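Ticket: planner stops short of the tray wall in sim
Opened by: Oleksandra Melnychuk
Component: Fullumano planner, collision checking
Status: open, workaround in place

Hello everyone, and thank you for being so patient with me on this one! I'm running the block tidying task in the Viswood simulator, and around 300 episodes into the batch the planner began refusing any grasp close to a tray wall ("no valid path, wrist link"), even with what looks to me like plenty of room.

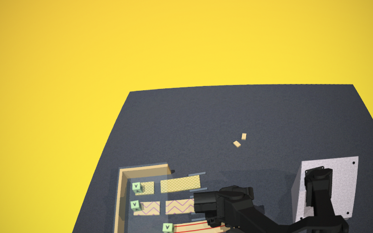
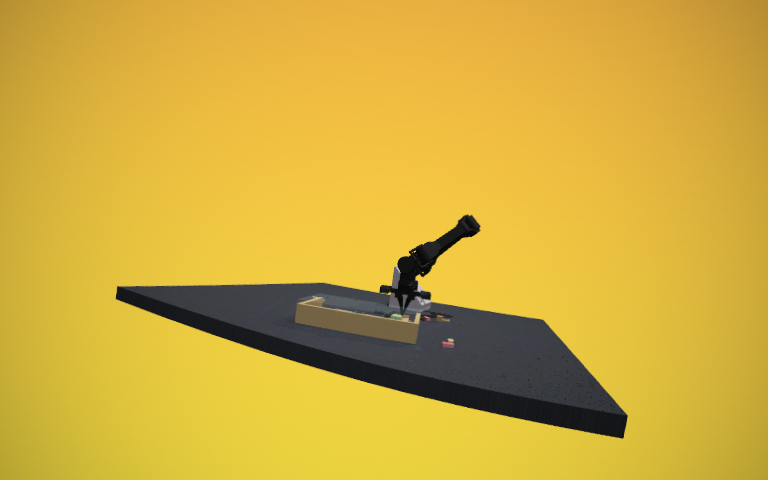
Two views of the sim setup, arm at the tray in both.

What I've tried so far, in case it saves somebody an afternoon:

Restarted the planner with a clean cache. Same error, first at episode 12 and again at 18.

Swapped the tray's collision mesh for plain boxes, one per wall. Much better (I did a little dance), though the far end still fails now and then.

Went through the log, and on line 2,421 the padding on the gripper links is being applied twice, once by our config and once by the Karaca loader. I've turned ours off for now and the grasps plan again.

Could someone who knows the loader tell me which of the two ought to win? I'd hate to leave the wrong one switched off. I'm happy to rerun the whole batch once we've decided.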